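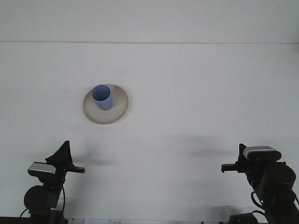 Kendex cup and saucer, the blue and sand one, back in stock at last. Same set as we had in June, same price, new boxes. Two pieces, sold together. Pale blue cup, no handle, smooth sides. Saucer is a sandy cream with a raised rim and a faint speckle. Plenty of room on it too, stand the cup over to one side and there's still a good strip of saucer left for a bikkie or a teaspoon. The cup doesn't lock into anything so put it where you like.

Price: $11 the set
In stock: 52 sets
Code: Kendex 98
Colour: powder blue cup, sand saucer
Returns: 30 days, unused, with the box

Page updated 10/8/25. Stock number is from that morning, might be a few less by the time you read this.

What you get
One cup, one saucer, cardboard box with a paper sleeve. No spoon, no lid. We get asked about lids a lot. Kendex don't make one for this cup and the Erraji lids don't fit, we tried. The cup is plastic, so lighter than it looks on a shelf. If you want a heavy mug that holds its heat this isn't it, have a look at the Ernaris range instead. This one is for juice, milk, water, a quick warm cuppa in the caravan. Not for water straight off the boil.

About the colour
The blue sits somewhere between powder blue and periwinkle. On the soft side anyway. Looks a touch deeper inside the cup than outside. The saucer goes a bit tan at the edge, and the speckle is the finish, so please don't send it back as marked. Yours may be a little more or less speckly than the next one. If you're trying to match a set you bought in June, should be very close, but we can't promise dead on.
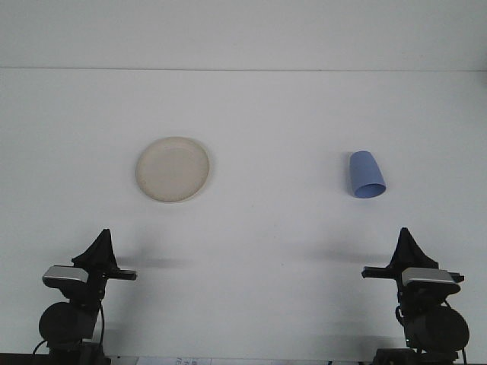
One customer wrote in to say the cup is so light her toddler has it over every second breakfast, and could we do a heavier one. She'd still buy the set again, she said, for the colour, and she uses the saucer on its own for toast fingers and cut up fruit. Fair enough on the weight. We passed it on to Kendex and haven't heard back. For little kids we'd say half fill it, or go for the Satari tumbler which has a wider bottom. Satari only comes in green and white at the moment though, no blue untill they do another run.

Saucer on its own
Works fine as a small plate. Flat in the middle, the rim keeps crumbs in. We can't split sets at the warehouse, sorry. If you break or lose one piece, email us and we'll check the returns shelf, sometimes there's an odd one going cheap.

Care
Cup: warm soapy water, soft cloth. Top rack is OK, bottom rack no. Not for the microwave.
Saucer: dishwasher fine. Not for the oven.
Coffee will stain the cup if its left overnight. Bicarb and a bit of water gets most of it out. No steel wool on either piece.

Postage
Flat rate in Australia for up to four sets. More than that, the cart works it out. Pickup from the shop is free, wait for the text before you come in please, the parcels are out the back and it takes us a minute to find them. Sets go out boxed and then in a padded bag. Want a proper carton for a gift, put it in the order notes, small extra charge.

Cafes and childcare
We do a better price on full cartons. Email with how many and which suburb. Cartons come one colour only, no mixing. Leave a bit of extra time for these, they come direct from Kendex and not off our shelf.

Also in this range
Kendex small bowl, sand
Kendex jug, powder blue (sold out, back order open)
Satari tumbler, green or white
Ernaris mug, charcoal

Questions to the shop email. Phone's only on in the mornings.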